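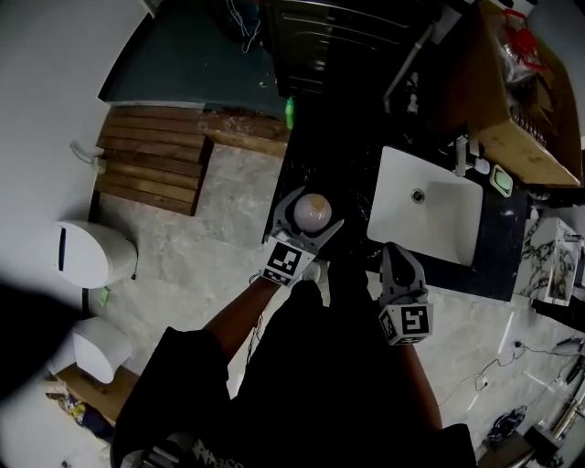 ¿Cómo paso las reservas de clases a la app sin perder socios?
Publicado por Brayan Villanueva, March 10, 2024

¡Hola a todos! Llevo un gimnasio de barrio, el Flores, con 288 socios y cinco entrenadores. Hasta ahora apuntábamos las clases en una hoja en recepción, y en noviembre empezamos con Comport. Me encanta - los planes se montan en un momento -, pero solo han activado la cuenta 60 personas. ¿Cómo lo hicisteis vosotros? ¿Quito la hoja de golpe?

Facundo Navarrete
¡Enhorabuena por el cambio! Yo no la quitaría de golpe. En Okeldale empezamos por una sola clase, la de ciclo, que se llenaba siempre: 50 plazas y reserva solo por la app. En dos semanas la gente le preguntaba a los monitores cómo entrar (¡y qué gusto daba verlo!). Luego pasamos fuerza y, al final, yoga. Revisa también los correos de las fichas antiguas, que teníamos muchísimos mal escritos y la invitación no llegaba. Y deja a alguien en recepción con una tablet las primeras tardes - a los mayores les ayudó un montón.

Pluvmont
Nosotros pusimos un cartel con el QR en los vestuarios y bien. Lo de los mensajes automáticos de bienvenida también funciona, pero no mandes más de uno por semana, que se dan de baja de los avisos. No conozco Comport, usamos otra.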